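The Brivgate Reading Trail: Getting a Town to Write on Its Own Walls

Project report, second semester

Where the idea came from

Brivgate has one long footpath that runs from the bus station down to the river, and most of us walk it every day without looking up. In our first seminar on public writing we were asked to find a place where people already wait, pass or slow down, and to give them something to read there. We picked the footpath in under five minutes! It has benches, a tunnel, two sets of steps and a very long blank fence behind the old Dridora bottling yard.

Our plan was to put up short texts written by people who live in town. No famous poems, no quotes off the internet. We wanted memories, complaints, recipes, directions to places that are gone. Each text had to be 14 lines or shorter so that a person could finish it without missing a bus.

Collecting the texts

We started in January with paper slips at the library, the laundromat on Joo Street and the bakery next to it. The slips asked one question: what should a stranger know about this part of town? We loved this stage. People wrote about floods, a goat that got into the school, and the smell of the bottling yard in summer (oranges, apparently, and then bleach). One slip was a full set of instructions for crossing the river on foot in a dry August, with a drawing on the back.

The laundromat slips were the best by far. People there have time on their hands and a table to lean on. The library slips were more careful and more polite, and quite a few were book reviews, which we kept in a separate folder because they deserve their own project.

Typing and editing

All the handwriting had to be typed up, and we agreed early on to leave spelling alone unless a word could not be understood. That rule caused our longest argument. Half the group felt that a mistake on a public wall makes the writer look bad, and the other half felt that fixing it makes the writer disappear. In the end we asked each writer who had left a phone number, and nearly all of them wanted the spelling fixed. So we fixed it – and learned that we should have asked first.

Layouts were done in the shared workroom at Bullach Hall, where the tables are big enough to lay test prints side by side. We read every one from six feet away, and anything we had to step closer for went up a size.
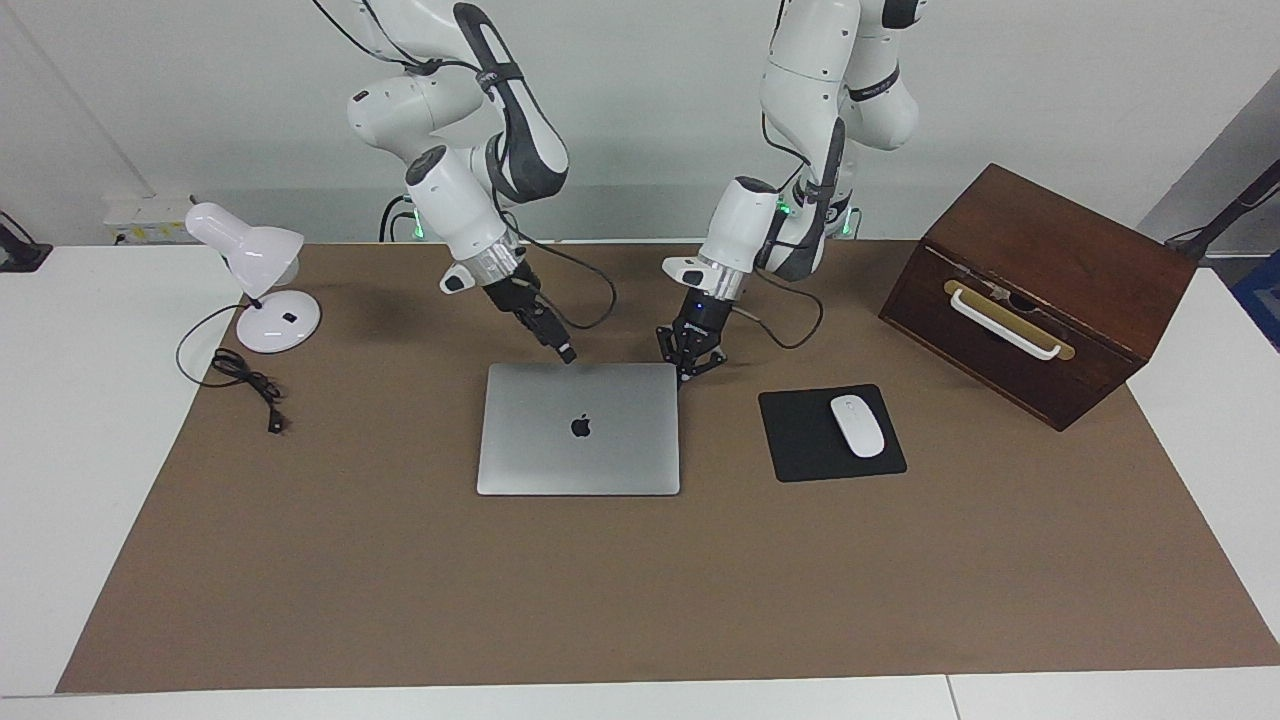

What we would change

We would start on permissions sooner. The fence belongs to one owner and the tunnel to another, and the letters took most of a month. We would also print on heavier stock, and put the longest texts by the benches.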